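Claltness Tabletop Sorting Kit
Data card, release of December

Summary

The Claltness kit is supplied by Hitus as a tabletop package for groups that train or test pick-and-place policies. It consists of a gripper arm with a wrist camera, a second camera set higher up for the wider view of the table, a printed grid cloth, glass plates and a set of toy vegetables. This card covers the demonstration recordings delivered with the kit. It does not cover the Zumow control software, which carries its own documentation and license.

Contents

The release holds 442 episodes of teleoperated work. Each episode is stored in its own folder with the camera streams, joint positions, gripper opening and a one-sentence task instruction in English. Streams share a common clock. Episodes in which the operator stopped early are kept and marked "incomplete" in the index file.
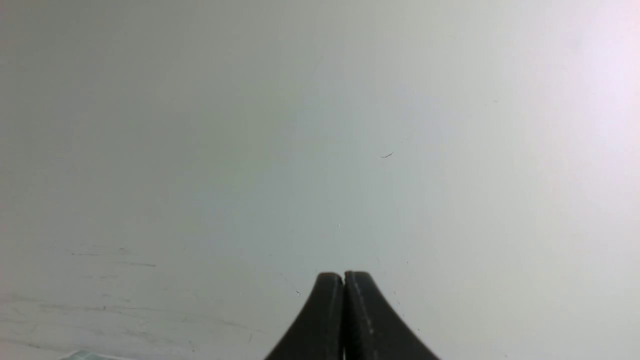
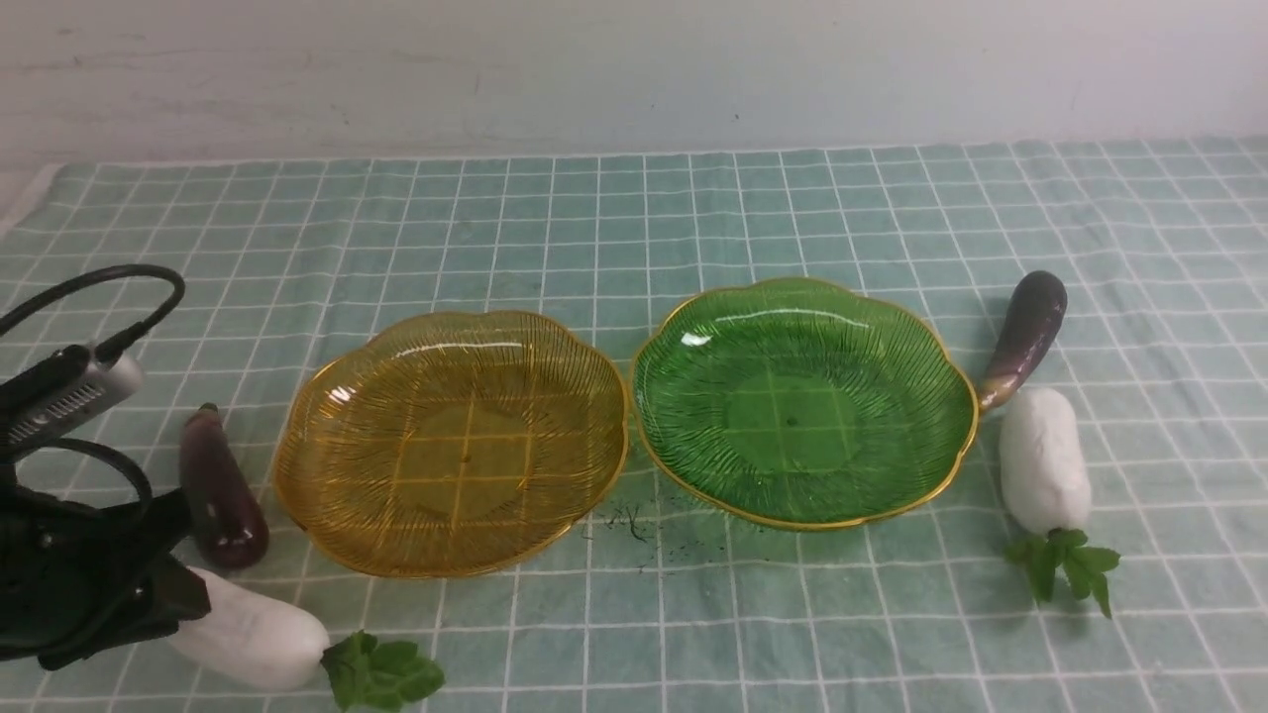
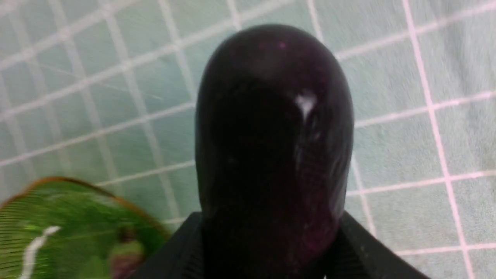

Tabletop task, views from the wrist (first and third) and from the higher camera (second).

Intended use

The recordings are suitable for imitation learning, for checking camera calibration and for comparing grasp strategies on smooth objects. They are not intended to support claims about the handling of real produce - toy items differ from it in weight and stiffness.

Known limitations

Wrist views may contain few or no objects when the arm faces a wall. Glossy surfaces produce highlights that some segmentation models read as separate items. Objects near the gripper may be out of focus.

Review and maintenance

Task instructions were written by Tainá Meireles and checked by Jailson Fontes. Vanderleia Dantas reviewed the index file against the folders. Corrections are collected by Nevzat Taşdemir at Hitus and published with the next release. Reports should give the episode number and the stream concerned.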